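**Robot Handling Lab, Unit 4 handout** – revised November 3, 2025

Read this before you come to the bench. People who skip it tend to meet the basket the hard way.

### The task

Pick up one object, put it in the basket, let go, back off. A toddler does this before breakfast. You have a two-arm cell, the Kender control software and 40 minutes per pair.

### Know your container

Most of you will spend your planning time on the fruit. Spend some of it on the basket. The wrist view is where you'll do the last part of the approach, and it mostly shows you weave.
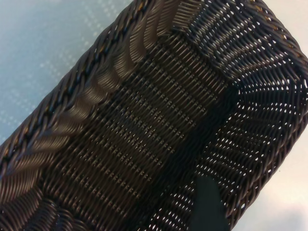
*Fig. 1. Wrist view into the basket, with a fingertip at the bottom.*

Things that have gone wrong in past sections:

- The open weave lets bright background through, and a simple brightness threshold will report those gaps as objects. One group's log from January listed 739 detections in an empty basket. They wrote "promising" next to it.
- The braided rim is thick. Plan your clearance from the top of the rim and leave the floor out of it.
- Shadowed corners go nearly black. So do the fingers. Your segmentation will not know which is which unless you mask the fingers first (see the Grosten notes, section 2).

### Which arm?

Decide before you power up. With the basket on the left and the fruit on the right, the tempting plan is a handoff in midair. It looks terrific in a proposal. The single-arm plan is dull and gets full marks.
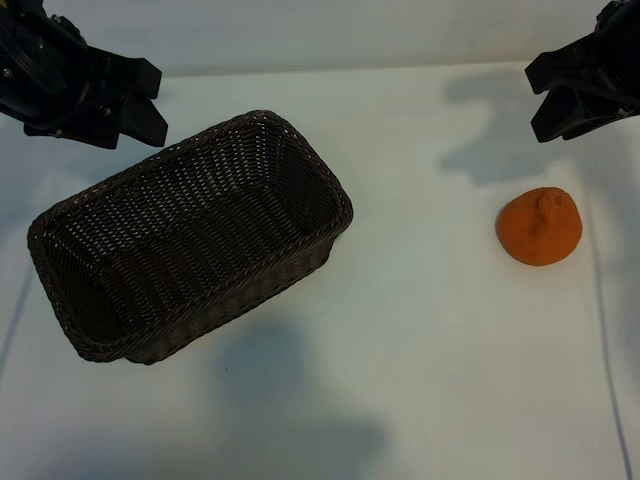
*Fig. 2. Fixed view of the table: basket, orange target, both grippers.*

Use the fixed view for coarse position and the wrist view for the final approach. The basket sits at an angle to the table, so measure its long axis and stop assuming it lines up with anything. Watch the soft gray shadows too – the Zanedard color filter handles them well enough, but only if you set the white level on the actual tabletop and don't copy last week's numbers.

### Hand in

1. Your run log, unedited. Log 3829 in the course folder shows the format.
2. A one-page sketch of the approach path, with rim clearance marked.
3. A paragraph on your worst attempt. It's graded on detail, so suffer attentively.

Grading is out of 40. Late logs go in the Deschamps tray outside the lab and lose five points a day.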